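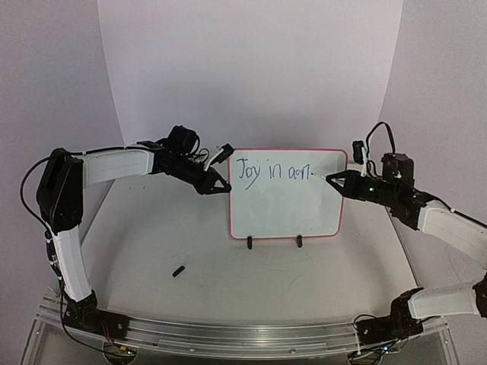
Unit 4. The writing station at Skerkeo: what changed for the staff

Reading before the seminar: the Maltmont report, chapter 2 only.

Skerkeo prepares welcome boards for hotels and schools. Each board carries a short text written by marker. Before the station came, this was the work of the lettering room in Nallari, and a good writer could finish 200 boards in one shift. Today two arms do a part of this work, and the people beside them have other duties.

Please note three changes which we will discuss.

First, the skill moved. The former writers now check the letters, and they must decide quickly if a word is readable for a customer. Several of them told the interviewers that checking makes them more tired than writing.

Second, the breaks. In the old room everybody stopped when the hand was hurting. Now there is a fixed pause of 15 minutes, and some workers miss the freedom to choose it.

Third, the pay. The Besson scale has no grade for "checker", so for almost a year they were paid as packers. The union solved this in April.

For the seminar, write one page on the following: who should decide that a board is good enough, and should this person have written boards by hand before? Use at least one argument against your own opinion. Bring two printed copies, one is for your neighbour.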